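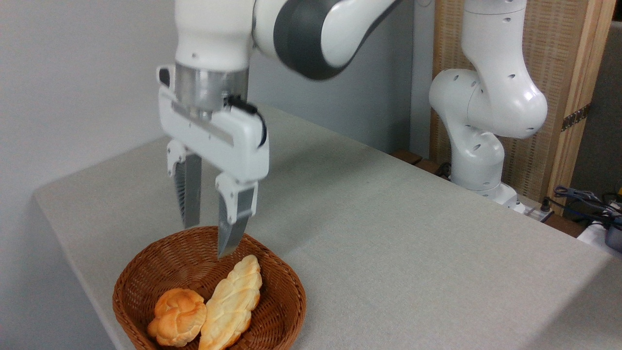 On May 15, 2020, a list member wrote:
> We have been at the bread task all week and I keep wondering if remote control is worth the trouble. When I take the arm by the wrist and walk it to the roll, I get a clean demo in one go. With the leader handles I fumble, back off, try again. Should I throw the fumbles away?

3 min read

Please don't throw them away! I was of your opinion for most of April, and I was quite stubborn about it, so let me tell you what changed my mind at Godholm. We had 100 demos guided by hand, every one of them smooth as butter, and the policy we trained on them had no idea what to do once it came down a finger's width off. It had never seen anybody be off. Then we added 19 from the handles, hesitations and all, and it began to back up and come in again the way a person would.

Braided rolls are a good teacher here, by the way. A long one wants the fingers across it, so you have to turn the wrist to match however it happens to be lying, and if a round one is pressed up beside it you also need room for a fingertip between the two. Go down slowly over the rim — slower than feels natural — and pause before you close.

What I would drop are the runs where you stopped to think about something else. The Purnus script will trim long pauses, though mine is set to 20 frames and that may be too eager for you. The Liepiņa folks leave theirs in, and I'd love to hear from them why.

Happy to send you my settings for the Wotum handles too, they were far too twitchy out of the box.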